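Breaker trips when two kitchen appliances run together

Posted in Home Electrical, 2019-03-04

gukov431
The counter circuit in my kitchen trips when the toaster oven and the toaster are on at the same time. Either one alone is fine. It takes a few minutes to trip. 15 A breaker, house in Plinville, original wiring as far as I know. Is the breaker worn out, and can I just put in a 20?

3 replies

Cherkaoui
Do not put in a 20 until you know the wire gauge. 14 AWG copper is limited to 15 A on a kitchen circuit, and 20 A needs 12 AWG. Add up the nameplates. A toaster oven is commonly 1200 to 1500 W and a toaster 800 to 1000 W. At 120 V, 1400 W plus 900 W is 19.2 A. A thermal-magnetic breaker carries that for a few minutes and then opens, exactly as you report. The breaker is fine. Move one appliance to a different circuit, and check at the panel that it really is different. Two outlets on the same wall often share one.

ditus105
had the same thing, bought a new breaker, still tripped. waste of money

plin_3061
Agree with Cherkaoui. Long term, have a second 20 A small-appliance circuit run to the counter. Current code asks for at least two. Also feel the outlet faceplate after a long run. If it is hot, replace the receptacle and look for a loose terminal.
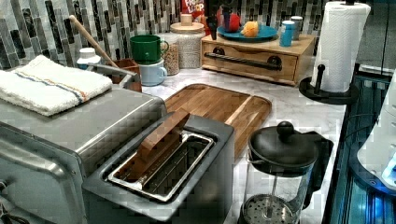

Toaster oven and toaster on a marble counter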